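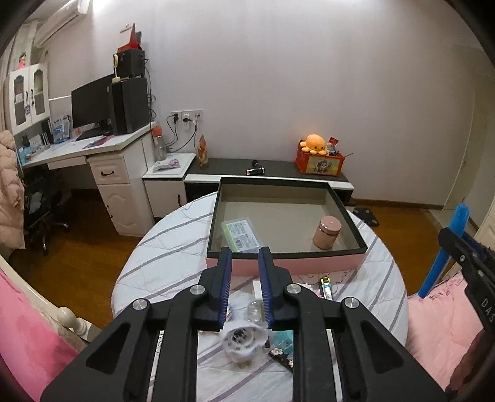
Lurkmont Storage & Organising Workshop, Bedroom Small-Items Group

06/03/2019

Round bed, striped quilt, box on top. Rocío's claim is that one open box for all the small bedroom stuff beats a drawer. I'm still not sold.

Packing order so far: clear packet with the green and white label on the left side of the box, pink jar over by the right wall. Still out on the quilt: small clear bottle, teal container, the hair clip with the white flowers, gold and blue tube, the white flat card (or envelope, didn't check), and the round white cup-shaped thing, which was on its side.

Doubts:
- No dividers. A packet and a jar in one big compartment will go wherever they like once the box gets carried to the desk.
- A quilt is a rotten work surface. Anything round wants to roll. Graciela says people sort on their beds at home so we should too. Fair enough, but then don't compare our times with the Kanach ones, which were done on a bench.
- The card will get bent. Amber reckons stand it against the side. Maybe.
- Hair clip next to a bottle I wouldn't trust the cap on. No thanks.

Tadeo quoted 53 seconds for a full pack at the Plarosier flat. I'd like to know what he counted as full. Asked him, got a shrug.

Colour of the box is nice, pink with the black rim, goes with the blanket. That seems to be most of the argument for it.

To do: try the same lot in the top desk drawer, same order. Brenda to bring the 13 cm dividers if she can find them. Card goes in last.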